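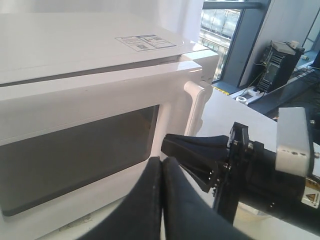
*White microwave oven, with a small printed label on the top.*

## Reading a neighbourhood: Nonside and the Drollska streets

Handout for the second session, Places and People (evening course)
Tutor: Lino Fontana
7/19/20

Welcome back, everyone, and thank you for the lovely long conversation at the end of last time, which I'm afraid ate up most of what I'd planned to say about street names. I've put that part in here so you can read it at your leisure, and we'll pick it up again together before we go on to the shops.

### Where we are

Nonside is the low-lying part of town between the old tannery wall and the canal. The Drollska streets are the eastern end of it, and if you ask people where Drollska begins you will get a different answer from nearly every one of them. The parish map puts the line at Mill Row. The bus company puts it two stops further on. Dario Ferri, who grew up above a shoe repairer's there and has kindly lent us his notebooks, always drew it at the fish shop, for the simple reason that his mother would not let him walk past it on his own.

I would like you to hold on to all of those answers at once, if you can bear to. A district is partly a thing on a map and partly a habit people have, and the two don't need to match.

The last household count we have to work with gives 3,012 residents for the whole of Nonside. It doesn't separate out the Drollska end, so please be careful when you quote it in your essays - quite a few people last year used it as though it did.

### How the streets got their names

There are 8 streets in what most people would call Drollska proper. Some are plain enough (Mill Row had a mill, Tanner's Steps went down to the tannery). Others take more digging. Martinelli Lane is the one everybody asks about, and the usual story is that it was named after a family of ice sellers who kept a yard at the bottom. I rather like the story, and there was certainly a yard, but the earliest paper I've found with the name on it is a drainage plan, and it says nothing at all about ice. Treat it as likely and leave it there for now.

Things worth looking at when you are trying to date a street name:

- old directories, which list trades as well as names
- drainage and paving plans, dull to look at and very useful
- painted signs on gable ends, where they survive
- what older residents call the street, especially when it isn't what the sign says

On the last of those, do write down the exact words you hear. "Down the Steps" and "up Tanner's" turn out to be the same place, approached by people who lived at opposite ends of it.

### Shops as evidence

Now then, shops. A parade of shops changes more quickly than the houses above it, so it can tell you a good deal about who was arriving, who was leaving and what everyone was having for supper. The corner unit on Mill Row is a good one to follow. It was a grain merchant's, then a draper's, and then for many years it was Fotex, the photographic shop, where half of Nonside had its wedding pictures printed. The green tiles under the window are the draper's. The hooks over the door are older still, and I would dearly love to know what hung on them.

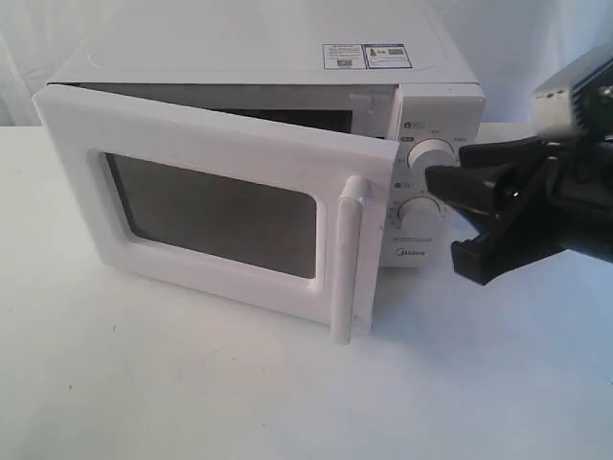 When you write up a shopfront of your own, begin with whatever is hardest to change. Walls and doorways first, then tiles and window frames, then the sign, and the goods in the window last of all. Students nearly always go the other way about, because the sign is what catches the eye, and then they find they have a page and a half on lettering and one line on the building.

Food shops deserve a slower look. Dario's notebooks list what was sold and also when, so you can see the baker on Tanner's Steps making almond loaves in March and at no other time of the year. He never says what they were for. If anyone has an aunt or a grandfather who might remember, please do ask them!

### For next time

1. Choose one street, in Nonside or near your own home, and walk it in both directions.
2. Write up 2 shopfronts in the order set out in these notes.
3. Ask one person where the neighbourhood begins and ends, and mark their answer on a sketch map. Pencil is fine.

Allow yourself 60 minutes for the walk and don't hurry it. Bring the sketch map with you, folded or rolled, and we'll lay them all side by side on the long table before we start on the canal.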